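About > Our story

Search the site Go

We're Trelex, and I still get a bit giddy saying that! I started the business in Tromham back in 2000, renting out narrowboats from a scruffy bit of towpath with a kettle, a phone and two very patient boats. We've got six now, all named after rivers, and a proper mooring with a proper gate.

Most of our guests have never steered anything bigger than a shopping trolley, so I take everyone through the first lock myself (bring gloves, the ropes are rough).
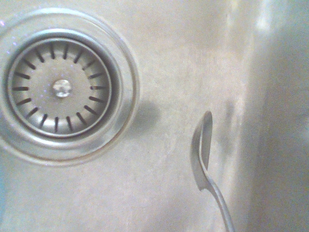

One guest wrote in May to say that she'd booked the Drosden loop for the peace and quiet and came home having talked to more strangers than she had all year. I love that. People do chat at locks.

Short breaks start at £199, dogs come free, and I answer the phone until 6 most evenings.

We use cookies to remember your booking. Accept Manage settings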